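4. Cable clutter and the "tidy home" claim

Advice columns and storage retailers have long told people that fewer loose items in view means a calmer household. Power cords come up again and again as the worst offenders (Figure 1). 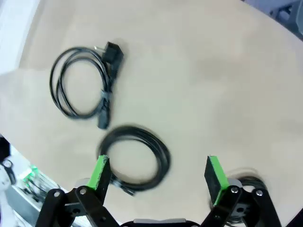

Figure 1. A black power cord, coiled and held with a small cable tie, on a beige tabletop with other black cables.

4.1 What the earlier studies measured

The two studies cited most often for this claim are the Dunbar household survey and the Devine follow-up. Both asked people to rate how cluttered their home felt and then, a few questions later, how stressed they had been that week. The ratings moved together. We do not doubt that result, but we doubt what has been built on it. A person who has had a bad week may well look around the living room and see a mess that was there all along and bothered no one before. Neither study had anyone other than the resident rate the room, so there is no way to separate the state of the home from the mood of the person describing it.

The Devine follow-up is sometimes described as an experiment. It was not one in any strict sense. Households chose for themselves whether to receive the storage kit, and those who wanted it were already the ones who said they enjoyed organizing. That they reported feeling better afterward tells us little about everyone else.

4.2 Our own data

We recruited 60 households in Gulovero and visited each one twice, 4 weeks apart. Between visits, half of the homes, picked by lot, were given ties, labels and a box for spare cords, along with a short sheet on how to use them. The rest were given nothing until the study ended. At both visits a rater who did not know which group the home was in scored the main room using the Dastine checklist, and the residents filled out the stress questions on their own, in another room.

Of the 60 households, 49 completed both visits. Losses were uneven: more homes dropped out of the group that received the kit, and several of them told us they had not opened it. We report results for the 49 but would ask readers to keep this in mind — people who quit a tidying study are probably not the tidiest.

Rater scores improved in the kit group. Stress scores did not differ between the groups in any way we would be willing to defend. When we compared residents' own clutter ratings with their stress answers, the familiar link showed up again. When we used the rater's score in place of the resident's, it mostly went away.

4.3 How far this goes

The sample is small and comes from a single town, and the first visits fell in December, when most homes have more plugged in than usual. A modest benefit could easily have been missed. The checklist also gives a spare cord in a drawer the same score as no cord at all, a choice we inherited and do not much like. Still, the claim being made in public is a large one, and a large effect should have been hard to hide. Until someone shows it with ratings that do not come from the same person on the same sheet of paper, we see no grounds for presenting cord storage as a health measure. People may want a neat drawer for its own sake, and the kit did help with that.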